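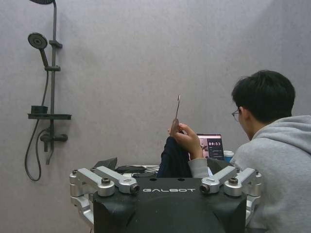
The Long Pleasure of a Zigzag Floor

Get down on your hands and knees in the old dance hall at Wolby, as I did one Sunday morning with a cup of coffee going cold beside me, and the floor starts to look like something else entirely. From the door it's a big warm zigzag running off toward the stage. From six inches up it's a crowd of short blocks, each one a slightly different color from its neighbor, some with a knot, some with a long pale streak, one by the bandstand with a heel mark so deep you could lose a dime in it.

I have loved herringbone floors since I was small enough to hop along them on one foot, following the points. I always assumed there was some trick to laying one. There is, and it's a lovely trick, and it begins with a piece of string.

Gaspard Coste has been laying and mending wood floors in Esbridge for 23 years. He let me follow him through most of February, first at Wolby and then at the Renaud, a small hotel up the hill where the dining room floor was being lifted, cleaned and put back. He works in knee pads that have been restitched so many times the original straps are long gone, and he talks the whole day, mostly to the wood.

The string goes down the middle of the room. Everything depends on it. In an old building the walls are almost never square to each other, so if you start against a wall you carry its mistakes all the way across. Start from the center and the mistakes get pushed to the edges, where a border can swallow them. Coste snaps a chalk line, stands back, walks to the door, looks, walks to the window, looks again, and rubs it out. At the Renaud he did this four times before lunch! The fifth line was maybe a quarter inch over from the first, and even I could see that it sat better with the fireplace.

Then comes the first pair of blocks, set at a right angle to each other so that the end of one meets the side of the next. He screws a square of scrap plywood to the subfloor to hold them, and builds out from there. If those two are off by a hair, the whole floor will drift, and you won't notice until you're ten feet away and cursing.
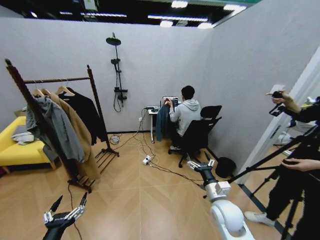 People mix up herringbone and chevron all the time, and I did too until Coste drew both on the back of a lumber receipt. Herringbone uses plain rectangles, and the ends overlap in a broken zigzag, like a staircase seen from the side. Chevron blocks have their ends cut at an angle, so they meet point to point along a clean straight seam. Chevron wastes more wood and shows every bad cut. Herringbone is kinder. It also locks together in a way that spreads the load in several directions, and that helps explain why so many of these floors are still around after being danced on, flooded, waxed, carpeted over and forgotten.

The one at Wolby is 100 years old. It spent a good part of that time under green linoleum, glued down with a black tar that comes off only with heat and a scraper and a great deal of patience. The blocks are oak and close to an inch thick, so there's plenty left to sand. The invoice from the first job is framed in the hallway, and it lists 3,722 of them, "with spares." The spares are still in the cellar, in two crates, and Coste uses them like a man spending his inheritance – slowly, and only on the really bad spots.

I asked him what ruins a floor like this. Water, he said, and impatience. Wood that comes straight off a truck and gets nailed down the same day will shrink or swell once it settles into the room, and then you have gaps or a hump. His new blocks sit in open stacks for two weeks with the heat on. He turns them over now and then and picks out the twisted ones.
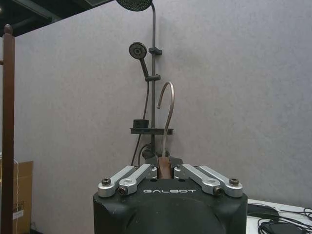 Silver linkage arms above a black housing lettered GALBOT.

Color is where he and I disagree. I like the honey tones, the ones that make a gray afternoon look like a late one. He prefers a floor with almost nothing on it, just a thin coat of hard wax oil buffed in by hand, and he is rude about stain. At the Renaud he got his way. At Lakau, the bakery across the street, he lost, and the floor is nearly the color of strong tea. I think it looks terrific with flour on it.

If you want to see one at its best, go in late afternoon, when the light comes in low from the side. The blocks running one way go bright and the others go dark, and if you walk to the far end of the room and turn around, they swap. I must have gone back and forth across the Wolby hall a dozen times doing this. Coste was packing his tools by then, and he just waited at the door with the keys.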